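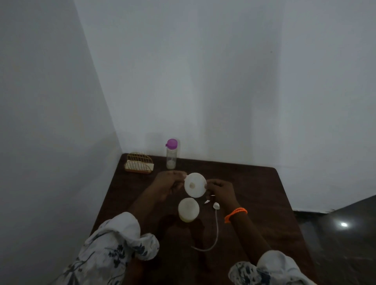

图2 墙角木桌上的塑料小件操作：双手扶持白色圆片，下方为短圆筒形容器，右侧为细线（或细管）、接头及零散小件。

2 桌面布置与部件的拿取

2.1 材料与分类

本节讨论多件式塑料用品在家庭桌面上的摆放与拼合。所谓多件式用品，指由主体容器、盖片、接头、管线以及若干薄小零件组成，使用前后需要拆开、清点、再行拼合的日常器具。这类用品单件价格不高，但任何一个小件缺失，整套往往就不能使用，补件又常常需要向原厂单独订购。前期走访中，住户提到最多的麻烦集中在两处：一是拆开之后分不清小件的归属和朝向，二是小件在桌面上移位、滚落或与其他物品混在一起。

材料来自Dandorora与Bogdan两地的住户。入户时不指定桌子，也不要求事先收拾桌面，住户平时在哪里做这件事，就在哪里做。全部材料按单次动作切分，共得3389个片段，每个片段从手接触某一部件开始，到该部件被放下或与另一部件相接为止。剔除部件被完全遮住、无法判断类别的片段后，进入分析的片段超过3000个。编码由2名编码员分别完成，意见不一致时共同复看，仍不能确定的记为“未定”，不参与后续比较。

部件分类沿用Trulmont编码表，并按本研究的需要作了修改。修改后的编码表共8类：主体容器、盖片与圆片、接头、管与线、薄片状小件、块状小件、收纳用具、其他。原表把管和线分列两类，我们在试编码阶段发现，两者从外观上不易区分，尤其是颜色与接头一致、直径较细的时候，因此合并为一类。薄片状小件与块状小件在原表中同属“附件”，考虑到二者在桌面上的姿态差别较大，改为分列。

2.2 桌子的位置

多数住户使用的桌子至少有一边靠墙，其中推到房间角落、两边受墙面限制的情况也不少见（图2）。靠墙摆放首先是住房面积的结果，与拆装本身没有直接关系，但它对部件的摆放有明显影响。桌子远端靠墙时，部件从远端掉落的机会较小，住户因而敢于把暂时不用的东西往里推；近端和侧边则仍然是敞开的，滚动的圆形部件多从这两处离开桌面。

桌子居中放置的住户，做法有所不同。他们较少使用桌面中央，部件大多集中在身前一块不大的区域里，有的还在外侧放上杂志、毛巾或饭盒作挡边。访谈中，这些住户通常说不出设置挡边的具体时间，只说“一直这样放”。

桌面颜色也值得一提。图2中的桌面为深棕色木质，部件为白色，两者对比较强，较小的零件也能看清轮廓。在浅色桌面或铺有白色桌布的住户家中，白色薄片状小件被漏看的情况更多，住户常用手掌在桌面上轻扫，靠触觉确认有没有遗漏。这一做法对块状小件有效，对薄片则容易把它带到别处，或者压在其他部件下面。有几户改用深色托盘，据称找东西快了一些，但托盘本身占去了原本不宽裕的桌面。

2.3 双手与圆片

圆片类部件的处理以双手扶持为主。常见的姿势是一只手以弯曲的手指扣住边缘，另一只手以指尖捏住对侧，圆片竖立在两手之间，图2即属此类。图中圆片中央有一个凸起的短小圆台，形状像是用来连接配件的。竖立扶持便于同时看到边沿和中央的突起，也便于翻转。

我们把圆片的扶持分为竖立、平托和倾斜三种。竖立多见于检查和辨认朝向，平托多见于向容器上放置之前，倾斜则介于两者之间，持续时间通常最短。三者的先后并不固定。有经验的住户往往省去竖立这一步，从桌面拿起后直接平托放上；刚开始使用某套用品的住户则反复在竖立与平托之间转换，有时把圆片放回桌面，重新拿起再看一遍。

左右手的分工同样不固定。习惯用右手的住户大多以左手作稳定、右手作调整，但在圆片边缘较薄、两面质地相近的情况下，这种分工会减弱，两只手交替转动边缘，直到找到所要的朝向。部件表面的质地对此有一定影响。哑光表面摩擦较大，指尖用力可以轻一些；光滑表面的圆片更常被整只手扣住。

需要说明的是，扶持姿势本身不能说明圆片接下来的去向。同样是竖立扶持，后续片段中有的与容器相接，有的被放到一旁，也有的交给另一名家庭成员。编码时只记录姿势，后续动作另起一个片段。

2.4 容器作为桌面上的参照

主体容器在摆放中起到了参照的作用。它通常是整套用品里体积最大的一件，拆开后最先被放下，之后很少移动。短而宽的容器尤其如此，图2中的圆筒形容器高度与宽度相近，立在两前臂之间，略靠左侧。容器放定以后，其余部件大体围绕它展开：较大的部件由手持或放在容器近旁，管线和小件则落在惯用手一侧。

容器的位置一旦被改动，小件的位置也容易被打乱。典型的过程是，住户为了腾出地方把容器向旁边推，容器底部碰到小件，小件随之移位，住户未必察觉。这种碰动在宽底容器上较多，在高而窄的容器上较少，后者的问题主要是翻倒。

部分住户把容器兼作临时收纳，拆下的小件直接放进去。这样做减少了散失，却带来另一个问题：需要拼合时，必须先把小件倒出来，倒出的位置又不受控制。入户中见到的Busis分格盒是为数不多的专用收纳用具之一，使用它的住户对各格的安排差异很大，有人按形状放，有人按拼合的先后放，也有人只用其中一格。

2.5 管线与接头

管线是桌面上最难保持位置的一类。它有弹性，放下之后会按原有的弯曲回弹，末端的接头随之偏转。图2中，细线（或细管）从右手附近的圆头接头引出，向下弯行后折向左侧，在容器下方形成一个松散的环。这样的走向在材料中颇为常见，管线把容器一侧与惯用手一侧连在一起，也就穿过了手臂经常活动的区域。

由此产生的牵带有两种。一种是前臂或袖口压住管线，手一移动，接头被拖离原位；另一种是拿起接头时带动整段管线，将途中的小件扫开。前一种多发生在近端，后一种多发生在惯用手一侧。住户的应对办法大致是把管线盘成小圈，或者干脆先把它接好，再处理其余部件。盘圈的效果与管线的长度和软硬有关，过短的管线盘不住，松手即散开。

接头较小、外形圆钝的，平放时容易转动。颈部较短的接头，手指可以着力的部分有限，住户往往连同一小段管线一起捏起。这类拿取在编码中归入“接头”，同时加注管线参与，以便与单独拿取管线相区分。

2.6 小件

薄片状和块状小件是散失的主要对象。以图2为例，接头左侧有一件带棱角的小件侧斜放置，稍上方、右手手指之下另有一件细薄的小片，后一件在圆片右下边缘附近，看起来像是同一套用品中的阀片或膜片一类。位置离手近，拿取方便，同时也处在手放下时最可能触到的地方。

住户对小件的安排有两种倾向。第一种是就近，即从哪里拆下就放在哪里；第二种是集中，即把所有小件收拢到一处，多在桌面远端或容器背后。就近摆放的小件拿取较快，但被手掌、前臂或管线碰动的次数也多。集中摆放的小件较少被碰动，拿取前的辨认时间则有所延长，形状相近的几件混在一起时更为明显。两种做法在同一户内也会交替出现，与当时桌面的空余有关。

小件的姿态影响拿取方式。平躺的薄片不易从桌面捏起，住户通常先用指甲挑起一边，或把它推到桌沿再取。侧立或斜靠的块状小件可以直接捏取，但稍有碰触便会翻转，翻转后原先的朝向无从辨认。若干住户因此养成了一个习惯：放下小件时使有凸起的一面朝上。采用这一习惯的住户，拼合时反复翻看小件的片段较少。

2.7 与收纳的关系

上述各类部件在桌面上的位置，与用品平时的收纳方式有一定关联。整套放在同一只盒子里的，打开后往往一次倒出，桌面上的初始布置较乱，需要先作分拣；分开存放的，部件逐件取出，初始布置较整齐，但遗漏某一小件的情况较多，住户需要中途离开桌子去找。两种收纳方式所用的总时间没有表现出稳定的差别，离开桌子的次数则有差别，具体结果见下一节的比较。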